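Call for Participants: Cludeck Student Gripper Project

Do you like picking things up? Would you like to teach a robot to do it? The Cludeck project at Berkthorpe is looking for students to join our spring group, and you don't need to have touched a robot before. Applications close 18 November 2019.

What we do

Cludeck is a student project on robot grasping. We use hand-held grippers with a camera on board, take them into ordinary rooms, and do ordinary chores with them: clearing a shelf, sorting snack packages, putting groceries away. The recordings go to our software group, who train a small arm called Issahaku to do the same jobs. Last year Issahaku learned to put a sponge in a bowl, and the whole lab cheered. This year we want it to handle soft packaging, which bends and slides and folds over on itself and is SO much harder (and so much more fun) than blocks.

We are also entering the Plaltari student challenge in May. Teams get a table of household items they have never seen and 900 seconds to put them away. We came close to the final last time and we'd love another go!

Who we are looking for

6 gripper operators. You'll collect recordings, label them, and help decide what we try next. Steady hands are nice to have, patience is better.

2 builders. You'll print and assemble jaws, replace worn pads, and keep the linkages from working loose. If you have ever fixed a bike, please apply.

Any major is welcome. Last year's group had a nursing student, two historians and a cellist, and the cellist had the best grip of anyone.

What you'll be doing

Plan on one lab evening a week plus one longer recording session a month, away from the lab. Most of the work is repetition: grip, lift, turn, put down, again with a different package. You'll be trained before your first session, and you will always be paired with a returning member.

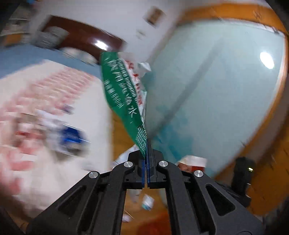 Soft packaging practice: a green package held by one corner.

What you get

A stipend of $200 for the term, a key card to the lab, and your name on our challenge entry. Builders can also keep one finished gripper at the end of the year.

How to apply

Send a few lines about yourself to Ohemaa Amissah at the Cludeck desk, and say which role you'd like. Tell us about one object you find annoying to pick up. We read every one of these and some end up on the test list. Questions about the challenge go to Nkrumah Owusu, team lead.

Short informal chats will follow in the lab. Bring a friend if you want to, they can apply too.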